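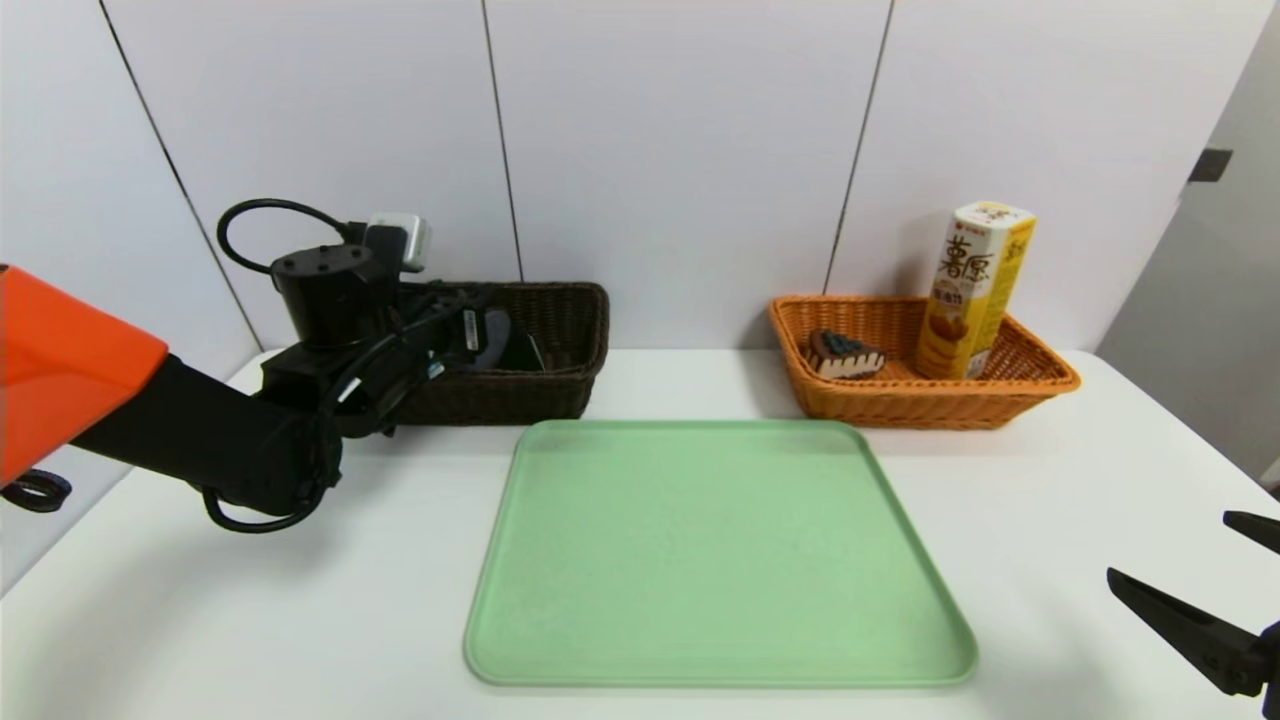 Data collection > Teleoperation and demonstrations

Two-arm pick and place: do I need to vary the empty basket too?

Asked in July – 3 answers

We are recording teleoperated demos on a two-arm station for a sorting task. The layout is a dark brown basket at the back left, a lighter orange-tan one at the back right and a pale green tray in front of them. The operator is told which item to move and where it goes. In the picture the toy cake slice and the snack box are both in the lighter basket.

So far I have 284 episodes. I changed the items and where they sit inside the basket, but the baskets and the tray have stayed in the same places the whole time. The policy trained on this does fine until somebody bumps the dark basket. Then the left arm goes to the old spot and closes on the rim, or on nothing.

Do I throw the set out and start over, or add to it? Also, our operators like to park the left gripper over the dark basket before they start. Does that matter?

Setup: Plurik recorder, head camera plus wrist cameras, white table.

Answer 1 (accepted)

Keep what you have and add to it. We had the same problem at Drendbridge with a bin that never moved. The policy had learned a joint position and was mostly ignoring the camera. We recorded 70 more episodes with the containers shifted and turned before each one, and trained on both sets together. After that it followed the bin for small shifts. Large ones still failed.

Move the tray as well, even if it only gets bumped once in a while. Swap the two baskets left and right in part of the new set, or the model can tie "dark" to "left arm" and you won't see it until much later.

On parking: yes, it matters. If every episode starts with a finger already at the basket, the model never sees the approach. Pick a home pose clear of both baskets, then have operators start from slightly different poses near it. Trim the idle time at the start too – ours had 3 seconds of nothing in most files.

Answer 2

More data. 284 is small.

Answer 3

Check your wrist camera timestamps before recording anything else. On an older Plurik version ours were 2 frames behind the head camera and it looked a lot like what you describe, the gripper closing in the wrong place. Might not be your problem if it only happens when the basket moves.

Also keep a tall box like that one in the set but stand it in different spots. It can hide part of the far basket wall from a wrist camera.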